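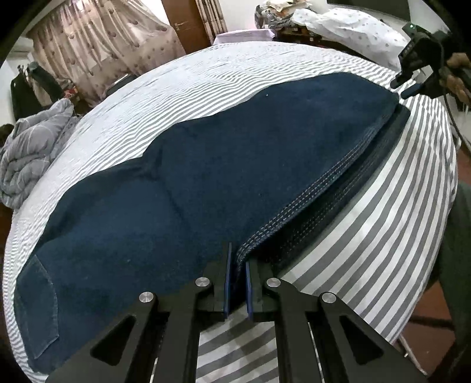 2 min read

Nistilel Wash Bag, large

Mesh bag for jeans and other dark heavy stuff. Zips shut, zipper tucks under a little elastic flap so it doesn't rattle round the drum. Back in stock as of November.

What it does: keeps denim from rubbing against everything else in the load. Less rubbing, less fading on the knees and seams. Also keeps drawstrings and belt loops out of trouble. Won't stop dye bleeding, it's mesh, so new dark jeans still go in on their own or with other darks.

Fits one pair of adult jeans, or two pairs of kids' jeans. Please don't stuff it. If you can't pinch a handful of slack at the top it's too full and the middle won't rinse.

How to use

Empty the pockets. Turn jeans inside out, button and zip them. Fold lengthwise, one leg on the other, then loosely in thirds. Into the bag, zip, tuck the pull. Cold wash, normal spin. Take the jeans out of the bag before drying, hang by the waistband or lay flat.

No fabric softener. No bleach, ever, it eats the zipper tape.

Specs

Material: polyester mesh, fine weave
Width: 19 inches
Zipper: nylon coil, plastic pull
Colors: white, gray
Pack size: 3 bags
Item no. 514
Machine wash: yes, obviously
Tumble dry: low only, hot will shrink the binding

Which size do I need

Large is this one. The Ollamura is our sweater bag, wider and softer, too floppy for denim. The Goel is the small one for socks and underwear. Folks keep ordering the Goel for jeans and sending it back so please check the name in your cart before you pay.

What changed from the old version

Old bag was the Plirkodex. Same width, but the seam was on the outside and it frayed after a year or so of weekly washes. Seam is now inside and bound. Zipper is heavier too. If you have a Plirkodex thats still in one piece keep using it, no need to swap.

Common questions we get

Front loader ok? Yes. Top loader with the center post, also yes, just put a towel in the other side so it doesnt thump.

Can I wash shoes in it? No. Too light, soles will go right through.

Will it fix jeans that already faded? No.

Raw denim? Up to you. Soak in the tub first if it's a first wash.

Returns

Unused, in the packet. Zipper failures we replace, send a photo of the broken part and your order number. Rated 4 and up by most of our 1,792 reviewers, the low ones are mostly about the white showing dye stains. Get the gray if that bugs you.

Ships flat, in a paper envelope. Orders in before noon go out same day.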